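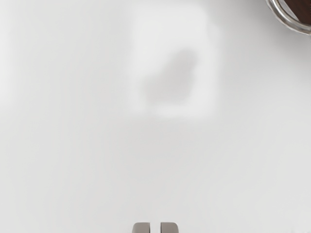

3 材料与测试方法

图1 浅白色平面与近似方形的白色物体，渲染图

3.1 研究对象与分组

本节说明弹性绷带在踝部加压固定中界面压力随时间和循环载荷变化的测试方法。所谓界面压力，指绷带内表面与皮肤（或模拟肢体表面）之间的法向接触压力。临床处方通常只写明缠绕方式和拉伸程度，对压力在佩戴期间的变化不作规定，而运动员往往在缠绕完成后立即恢复训练，绷带随踝关节屈伸反复拉伸，初始压力与实际维持的压力之间可能存在较大差异。前文第二节已综述静态条件下的相关结果，此处不再重复。

试验选用两种市售规格的绷带。第一种为Drostar短延伸绷带，基布为棉纱平纹组织，弹性主要来自经纱的高捻度；第二种为Modside长延伸绷带，经向含弹性纤维，可拉伸量明显大于前者。两种绷带宽度相同，均为未拆封的同批次产品，试验前按产品说明存放，未经洗涤。用于重复使用试验的样品另行编号，不与首次使用的样品混用。

分组按绷带种类和缠绕方式交叉设置。缠绕方式有两种，即螺旋缠绕和八字缠绕，重叠宽度均取绷带宽度的一半。每组又分静置与循环两种加载条件，共得八个试验组。各组的样品分配由随机数表决定，操作者在缠绕时不知道该样品随后接受何种加载条件，但绷带种类可从外观辨别，无法设盲。

3.2 模拟肢体

考虑到人体踝部的形状差异和软组织含水状态会给压力读数带来不易分离的影响，主要试验在模拟肢体上进行。模拟肢体由刚性内芯和硅胶外层组成，外层厚度在胫骨前缘和内外踝处较薄，在小腿后侧较厚。踝关节处设单轴铰链，仅允许跖屈与背屈，不模拟内翻和外翻。距下关节的运动因此被忽略，这一简化对八字缠绕的影响可能大于对螺旋缠绕的影响，在3.7节中另作说明。

硅胶外层在每次试验前用无纺布擦拭，并撒少量滑石粉，以减小外层与绷带之间的黏附。预试验中未撒粉的样品在循环加载后出现明显的局部起皱，压力曲线上伴有不规则跳变，这部分数据未纳入分析。滑石粉用量由同一操作者控制，使用同一规格的量勺。

3.3 传感器布置与标定

压力由薄膜式电容传感器测量，测点设四处：内踝上方、外踝上方、胫骨前缘下段和小腿后侧中线。内外踝的骨性突起部位曲率过大，传感器弯折后零点漂移严重，因此测点上移至踝上较平缓的位置。传感器以薄型双面胶固定，引线沿小腿后外侧向近端引出，不经过绷带受力最大的区域。

标定采用气囊法。将传感器置于与测点曲率相近的圆柱面上，外套密闭气囊，逐级加压后逐级卸压，记录升压和降压两个方向的输出。标定曲线取二次多项式，升压与降压分别拟合，正式测量时按压力变化方向选取对应的系数。平面标定得到的系数在曲面上使用时会系统性高估压力，前人的部分结果可能受此影响，在与文献数据比较时应予注意。

每完成一组试验后复查零点。若零点偏移超过预先设定的限值，该组数据作废，更换传感器后重做。复查时模拟肢体保持中立位，绷带已拆除，静置至读数稳定后记录。

3.4 缠绕操作

缠绕由一名受过训练的操作者完成，以避免操作者之间的差异。绷带的拉伸程度借助织物表面的标记线控制：缠绕前在松弛状态的绷带上画等距线，缠绕时使相邻标记线的间距达到目标值。该做法沿用Karunaratne规程，但略去了其中的预拉伸步骤。预拉伸会消除织物首次受力时的部分塑性变形，而实际使用中很少有人在缠绕前对绷带作预拉伸处理，保留这一变形更接近应用条件。

螺旋缠绕自跖趾关节近端开始，向上至小腿中段结束。八字缠绕的起止点相同，在踝部交叉两次。绷带末端用胶带固定，不使用金属扣件。缠绕过程中若出现明显褶皱或某一圈的标记线间距超出允许偏差，则全部拆除，样品弃用，不作局部调整。局部调整虽可挽回样品，却会使该处织物受力历史与其他部位不同。

3.5 加载程序

缠绕完成后，模拟肢体在中立位静置15分钟，使织物的快速松弛阶段基本结束，并将此时的压力记为基准压力。以缠绕完成瞬间的读数作为基准虽更直观，但该读数受操作者松手动作影响较大，重复性差。静置期间仍连续采集数据，用于拟合松弛曲线的初始段。

循环组随后安装于Keltero往复式试验台，由曲柄机构驱动踝关节在跖屈与背屈之间往复运动，每个样品完成2,000次循环。每隔200次暂停一次，关节回到中立位，读取四个测点的压力后继续。暂停时间尽量缩短并保持一致，以限制暂停期间的恢复效应。静置组不安装驱动连杆，在同样的时间点读数，其余条件相同。

试验室温度和相对湿度由空调系统控制，每次试验开始与结束时各记录一次。棉质短延伸绷带对湿度较敏感，记录显示超出允许范围的试验一律重做。本试验未模拟出汗，关于湿态条件的测试将单独报告。

3.6 数据处理

压力信号先经低通滤波，再取暂停读数窗口内的平均值。各测点压力除以该测点的基准压力，得到无量纲的压力保持率。采用保持率而不直接采用压力值，是为了减小肢体局部曲率的影响；按拉普拉斯关系，界面压力与织物张力成正比，与局部曲率半径成反比，当曲率半径在试验过程中不变时，保持率即反映张力的相对变化。硅胶外层受压后曲率会有小幅改变，由此引入的误差按最不利情形估计，小于传感器自身的标定误差。

静置条件下的保持率用双指数函数拟合，两个时间常数分别对应织物中纱线滑移和纤维本身的黏弹松弛。循环条件下另加一项与循环次数对数成正比的衰减项。模型参数由非线性最小二乘法求得，初值取自预试验。对不收敛的样品，改用多组初值重新拟合；仍不收敛者在结果表中单列，不作剔除。

剔除传感器失效和零点超限的记录后，有效的压力记录共329条。组间比较采用线性混合效应模型，绷带种类、缠绕方式、加载条件为固定效应，样品编号为随机效应，测点作为重复测量因素处理。模型残差以分位数图检查，未见需要变换的偏离。多重比较按Holm方法校正。

3.7 方法的局限

第一，模拟肢体的硅胶外层为均质材料，不能再现肌肉收缩时肢体周径的变化。短延伸绷带在肌肉收缩时会产生较高的工作压力，在静息时压力较低，这一差别是其临床应用的主要依据之一，而本试验台只驱动关节转角，所测结果仅反映关节运动引起的织物疲劳，不能代表完整的工作压力。

第二，铰链为单轴，冠状面内的运动未予考虑。踝关节外侧韧带损伤后的加压固定常同时要求限制内翻，八字缠绕中交叉部位的织物在内翻时受力最大。本试验中该部位所受载荷偏低，由此得到的八字缠绕保持率应视为偏于乐观的估计。

第三，测点均位于骨性突起以外。突起处的压力峰值与皮肤压伤有关，但薄膜传感器在该处无法给出可靠读数。可行的替代方法是在内芯中埋设小型力传感器，代价是模拟肢体需重新制作，且力传感器与表面之间的硅胶会使载荷扩散，换算关系须另行标定。

第四，缠绕仅由一名操作者完成。这一安排有利于比较绷带本身的差异，但不能用于推断不同操作者之间的离散程度。运动队中绷带常由运动员自行缠绕，拉伸程度的离散可能大于本文所比较的任何一项因素。

3.8 重复使用样品的处理

重复使用试验只针对循环组进行。样品完成一轮加载后拆下，平铺于无张力状态下恢复一夜，再由同一操作者按3.4节的方法重新缠绕。标记线在首轮加载后间距已有增大，重新缠绕时若仍以原目标间距为准，则实际拉伸率低于首轮。为此在每轮开始前重新测量松弛状态的标记线间距，并据此修正目标值。两种处理方式的结果均予保留：按原间距缠绕的结果接近使用者凭手感操作的情形，按修正间距缠绕的结果用于评价材料本身的残余变形。

洗涤处理不在本文范围内。预试验表明，Drostar绷带经洗涤后长度回缩，残余变形有所恢复，Modside绷带的变化则较小，但样品数不足以作统计推断，相关数据不列入第四节。

相关文章
踝关节贴扎材料的剥离强度测试方法比较
长延伸绷带在湿态条件下的张力松弛
薄膜式压力传感器曲面标定的误差来源
护踝支具对跳跃落地动作的影响：文献综述
膝部加压套的尺码选择与界面压力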